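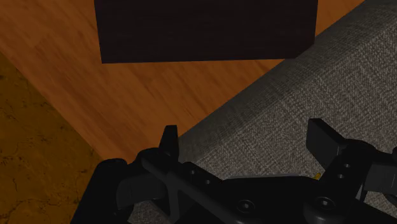 So I finally got my hands on the Lurkska scoring board, after eyeing it for most of the spring, and I have been making little gift boxes like crazy ever since! My kitchen shelf is full of them and I'm not even sorry.

The first few were a mess. I scored on the wrong side of the cardstock and the pattern ended up inside the box, which was kind of cute but not what I wanted. After that I put a tiny pencil mark on the back of every sheet before starting and haven't goofed since (well, once, but I was watching TV).

The paper is from the Grulluvwood pad I bought in August, the one with the mossy greens and that soft rust color. It has 23 designs and I have used up all the fern ones already. It folds really nicely, with no white cracks along the creases, though the darkest green does show fingerprints. I glued the tabs with Polat tacky glue and held each one with a clothespin while I cut the next lid.

For the tops I stamped a plain "thank you" in brown ink and popped it up on foam squares. A few got a bow too. I bought a spool of almost 1000 feet of baker's twine at Hillero when they were clearing out the ribbon aisle, so expect twine on everything from me for the next ten years!

If you want to try one, cut your lid a hair bigger than the base. An eighth of an inch was perfect for me with this paper, but heavier stock might need more. I'm going to try a tall skinny box next, for candles, and maybe one with a window if I can find my acetate. It's in this room somewhere.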